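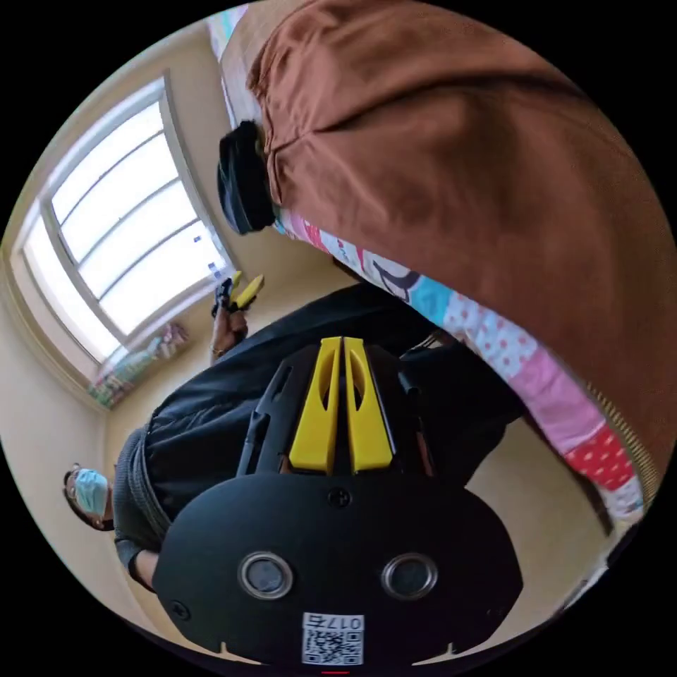

Dyeing Cloth at Home: the questions we keep getting

Kirsten Charbonneau and Ghislain Landry run the Stetthorpe dye evenings and answer the post between them. Kirsten is the polite one. The answers below are mostly Ghislain's.

Will it come out the colour on the packet?

No. The colour on the packet was achieved on white cotton, by a person who does this for a living. Yours will land in the same family. If you need an exact match for a sofa, buy another cushion.

What can I dye?

Cotton, linen, viscose and silk will all take something. Wool needs its own sort of dye and a good deal of patience, and polyester will sit in the pot all afternoon and come out exactly as it went in. Check the care label. If you cut the label out years ago so it would stop scratching your neck, dye a hidden bit of hem first and see.

How much dye do I need?

Weigh the cloth dry. One tin of Zerko does 100 grams at full strength, and a double duvet cover weighs a great deal more than anybody guesses. Ileana Cozma once stretched a single tin over a full set of curtains and got a very pleasant beige. She had been after navy.
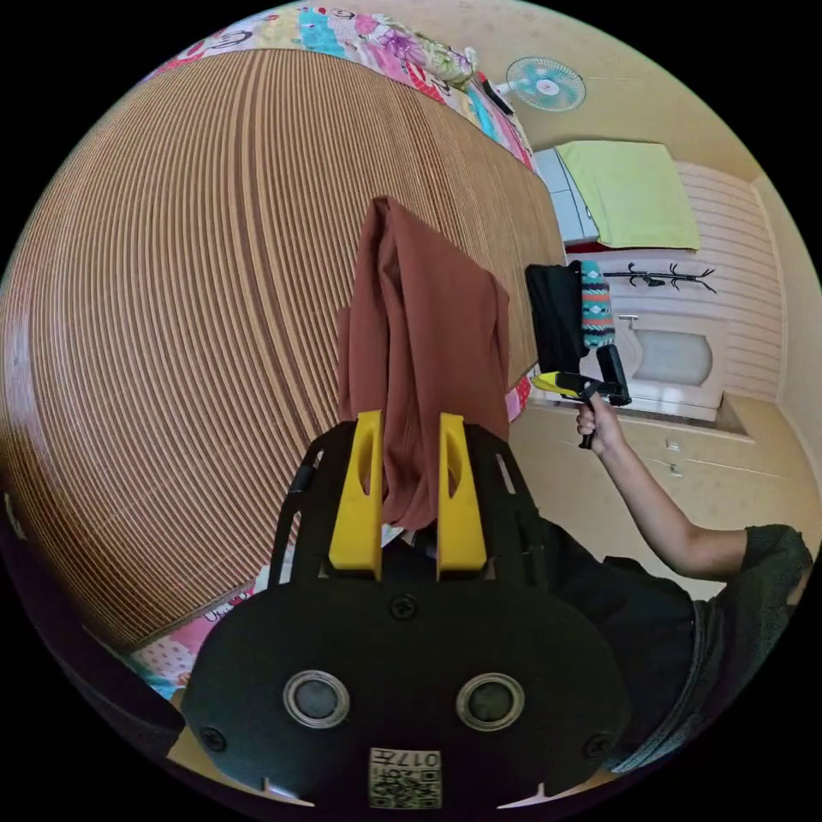
Do I have to wash new fabric first?

Yes. New cloth comes with a finish on it that makes it look crisp in the shop and keeps dye out at home. Wash it hot, with no softener. We say this at the start of every class and by the tea break at least one person has patches.

Can I use my good saucepan?

You can use it once. After that it's the dye saucepan, and you should go and buy a good one.

Why has it gone streaky?

Too small a pot, or you went off to answer the phone. Keep stirring for the first 30 minutes and let the cloth move about. If it's streaky already, dye it darker. If it's still streaky after that, tell people you did it on purpose, which has worked for Gaétan Leclerc for years.
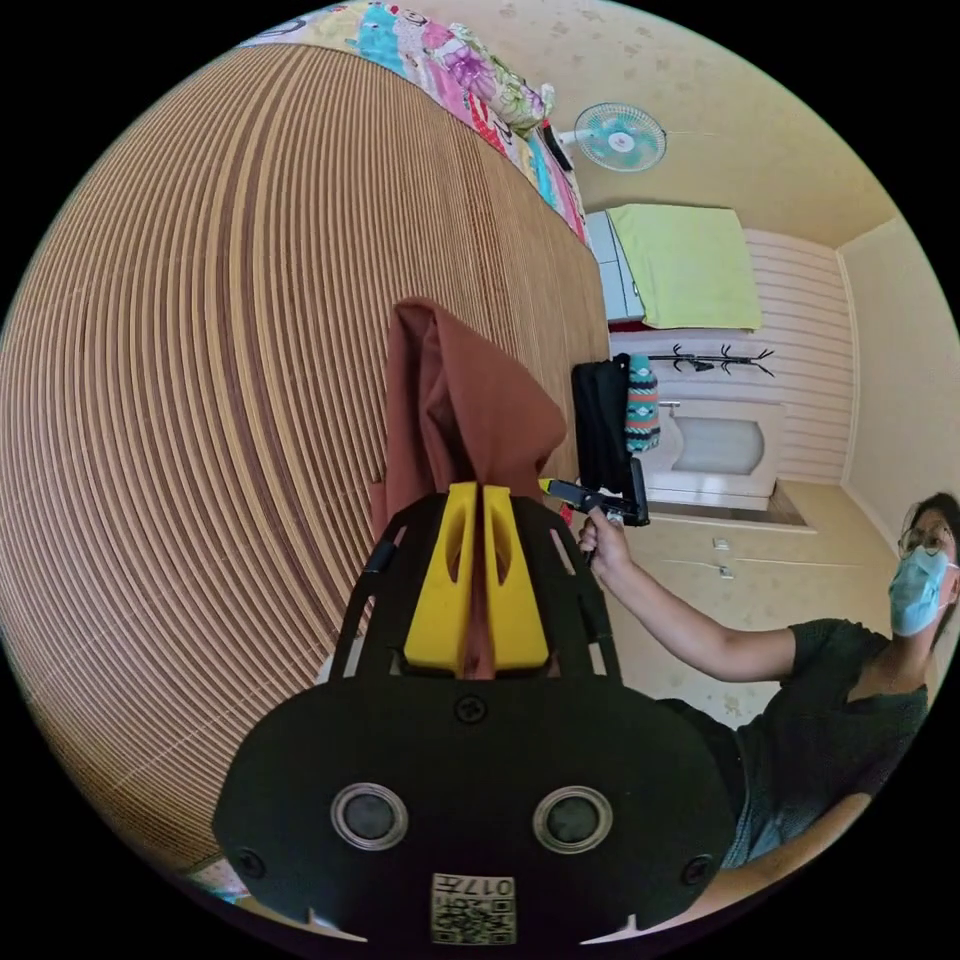 Rust-brown cloth in loose folds.

Does vinegar fix the colour?

Your grandmother said so, and we aren't going to argue with her. On cotton it does nothing except make the kitchen smell of chips. It does help on wool and silk with acid dyes. For cotton with cold-water dye you want soda ash.

Can I dye something black to a lighter colour?

No. We have had this one 9 times since January and the answer is holding up well.

How do I wash it afterwards?

On its own, cold, until the water runs clear. Then with things you don't much care about. 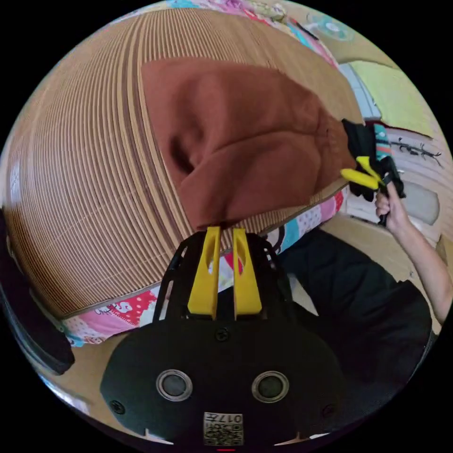
Page last changed: Thu 26 February

Where do I send questions that aren't here?

Put a note through the door at 852 McKinnon Road, or catch Nhung Nghiêm at the Kolley wool shop, who passes them on when she remembers. Please don't post us the garment. We still have a pair of trousers.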